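"The mountain does not care if you have a clinic"

When Tavion Doucet moved to Plelovberg, he planned to stay for one winter. He had finished his training as a nurse, he had no flat and no car, and the post in the valley came with a room above the post office. The room had one window and a stove which he did not know how to light. He is still in the village, although he has another house now, and he lights the stove without thinking.

I met him in June, at seven in the morning, because later in the day he is never in one place. He made coffee in a small pot and apologised for the cups. Then he talked for almost two hours, and I asked much fewer questions than I had prepared.

Plelovberg has 645 inhabitants if you include the farms on the upper road. The nearest hospital is in Utberg, on the other side of the pass. In good weather the drive takes a little more than one hour. In February the pass can be closed for days, and then the village has Tavion and a telephone.

"People from the city ask me if I am afraid," he said. "In the first year, yes, every night. I slept with my boots beside the bed. Now I am more afraid of the paperwork."

He grew up far from any mountain, in a flat town with a canal, and he says that he chose nursing because his aunt did it and she was always the person in the family who stayed calm. He wanted to be calm too. I asked if it worked. He laughed and said that he is calm in the mornings.

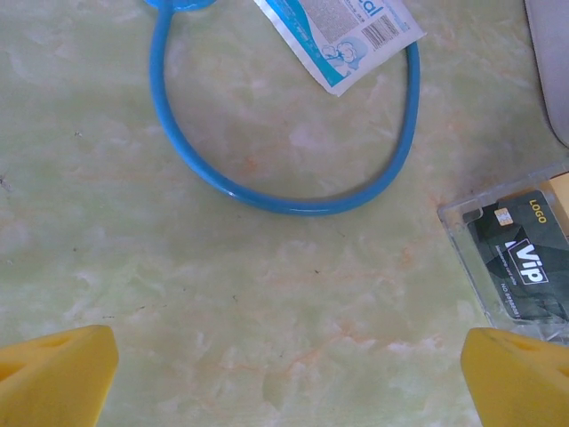 The first thing he had to learn was the distances. In his training, a home visit meant a lift and a corridor. In the valley it meant a road with 102 bends, which the local children know by number. If somebody tells you that the car has stopped at bend forty, you know exactly which tree they mean. Tavion learned the numbers in his second winter, after he had walked down the wrong side of the hill to look for a farmer with a broken ankle.

"He was sitting on a stone and he was very polite," he remembered. "He said to me, next time please ask my daughter. She was six years old."

The second thing was the language. He spoke it already, he thought, but the old people in the upper farms use words which are not in any dictionary. For a long time he believed that a certain word meant pain in the chest, and it meant only tiredness after eating. He kept a notebook with such words. There are now 300 of them, and the school in Weldu has asked him if the pupils may copy it, because they do not know these words any more.

I wanted to know what his patients talk about when he visits them. He thought for some time before he answered.

"Cheese," he said. "The price of hay. Who has sold which field. The blood pressure we do at the end, when I have already my jacket on. If I do it at the beginning it is always too high."

He told me about one widow who will not let him in before he has looked at her hens. He knows nothing about hens. He looks at them, he says that they look well, and after that she will show him her leg. He has done this every second week for years, and he admitted that he has begun to recognise the hens.

There were also bad times, and he did not hide them. In his fourth year he wrote a letter to leave. A man he had visited often died during a storm, and the helicopter could not fly. Tavion sat with the family until the morning. Then he walked home and wrote the letter, and he carried it in his bag for several weeks. "I did not decide to stay," he said. "I only did not post it. My room was above the post office, so I had no excuse with the distance." 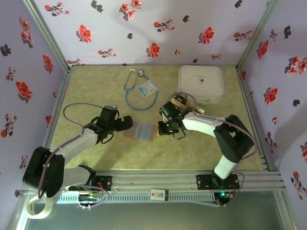
What changed for him was a bus. The company Fastura, which drives the line between Weldu and Utberg, agreed to stop in Plelovberg 3 times a day also in winter, when the road is open. It sounds like a small thing, but before this a person who did not drive had to ask a neighbour for every appointment. Many did not want to ask. They waited, and they came to him with something that had been easy to treat in the autumn.

"I wrote to the bus company more letters than I wrote to my mother," he said. "She knows it. She is proud of the bus."

The bus brought other things too. A young couple came for a walk and rented the old bakery. The choir, which had been only four women and the organ, got two men from Weldu who can take the last bus home – if the rehearsal ends in time, and it often does not. On those evenings Tavion drives them. He does not sing. He sits at the back with a newspaper, and he says it is the only hour of the week when no person asks him about a knee.

I asked him what he would say to a young nurse who thinks of taking a post like his. He stood up to wash the pot, and he answered with his back to me.

"Bring good shoes and learn to eat slowly. In the beginning I ate fast, like in the hospital, and people thought that I did not like their food. One family was offended for a whole summer." He dried his hands. "And do not promise to stay. They do not believe it anyway. The nurse before me promised, and she left in March."

His telephone rang while he was looking for his keys. It was the daughter of the polite farmer, grown up now, with a question about her father's tablets. He explained it to her twice, the second time with a word from the notebook. Then he asked her how high the snow still was at the upper hut, wrote the answer on the back of his hand, and offered me a lift down to the bus.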